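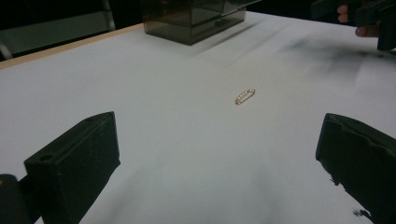 Bar pin, gold tone, on the white sorting table

Home | About Us | Intake | Storage | Contact

About Handov
4/22/26 - by Ruba Hattar

Handov sorts, records and stores small costume jewelry: pins, brooches, clasps and single earrings. The workroom is in Grovenwood and has 11 shelf bays and two sorting tables. Marijke Van Acker runs intake. Ruba Hattar keeps the catalog.

Each piece is laid on a plain white surface, separate from the rest of its lot. Gold-toned metal and small pale beads are easier to check against white, and a missing bead shows up quickly. Beads are entered as "pearl-like" or "rhinestone-like" until the material has been tested.
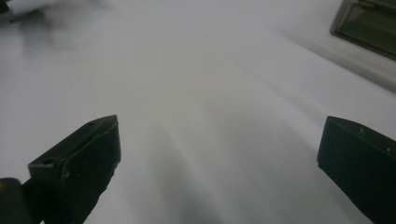
Page last changed: January revision, no. 4

Tables are cleared between lots and wiped with a dry cloth. Pieces under 49 mm go into lidded boxes. Longer pieces go into trays - flat, one layer, fastener closed.

Records follow the Najjar list, which sorts by fastener first and by shape second. An oval bar pin is therefore filed with the other bar pins. Lots from Zustau are kept in their own bay until the paperwork is matched.

Contact: intake desk, Handov, Grovenwood | © Handov | Back to top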